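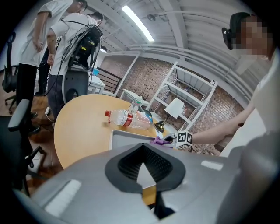
October, 7:40 in the morning, coffee number two

Slept badly. The table again. I lay there going through what is on it and what ought to be on it and got up at five to look for the tape measure, which was in the bread drawer, don't ask me.

So. Yesterday. Got to Homow a little after nine, rain the whole way, wipers doing that squeak. Sylvie Simard had beaten me there and already moved two chairs into the hall. She wants everything off every surface by the end of the month. Everything! I said fine, but you have to start somewhere, and she said start with the round table, it's the worst one.

She's right, it is. Nice table under it all, though. Light wood, sort of honey colored, and round, so nothing ever sits square on it and things just drift to the edge. The water bottle with the red cap was lying on its side. Small clear bottle standing behind it. The blue thing, which I still can't name, which has now been "put somewhere safe" twice. The gray tray at the front, and then the lamp, with its white shade tipped up and off to the right like it's listening for something.

I love that lamp. Brass base, shiny. Sylvie says it goes to Pukia with the rest of the lighting, I say it stays. We did not settle it. Wrote LAMP?? on my list and underlined it.

Rule we agreed on, finally – bottles go to the kitchen, always, no matter who put them down. Tray stays, becomes the place for keys and pens and small stuff. Anything that doesn't fit in the tray doesn't live on the table. Sounds so easy written down. By lunch there was a roll of tape on it and a sandwich wrapper (mine, sorry).

Afternoon was boxes. Packed 8, labeled all of them, ran out of the good marker on the last one so it says "cables / misc" in pencil and I will regret that. Then phoned Wunderlich about the shelving. Forty minutes on hold, same piano tune. They want 300 for delivery, plus 117 if it goes up the stairs. It goes up the stairs. Where else would it go. Told the man I'd call back and wrote the figures on my hand and then washed my hands. Had to call again.

Sylvie thinks we should skip Wunderlich and get the secondhand ones from the Destness sale, 238 for the lot, but then we have to fetch them ourselves and my back is not up to it. Also they're that orangey brown. With the honey table? No. I might be being fussy. I'm being fussy.

Things I forgot to do:
oil for the table top, the little can, not the big one
find out wich way the hall door is supposed to open
text Mom back
felt pads for the chair legs

Home after seven. Soup from the freezer, ate it standing up. Meant to do laundry and fell asleep on the couch with the list on my chest.

Oh and the ring marks. I'd hoped they were just dirt but no, two of them near the middle, pale ones. Read somewhere that you can put a cloth over and iron it, low heat, quick. Dont love the idea of an iron on that wood. Will try mayonnaise first, Grandma swore by it. If it goes badly I'll put the tray on top and say nothing to Sylvie.

Today – oil, pads, Wunderlich (again), and the cupboard under the window, which I have not opened and would prefer not to. Bring gloves. Bring own lunch. Bring the marker from the kitchen drawer, the thick one.

8:05, have to run, can't find my left shoe.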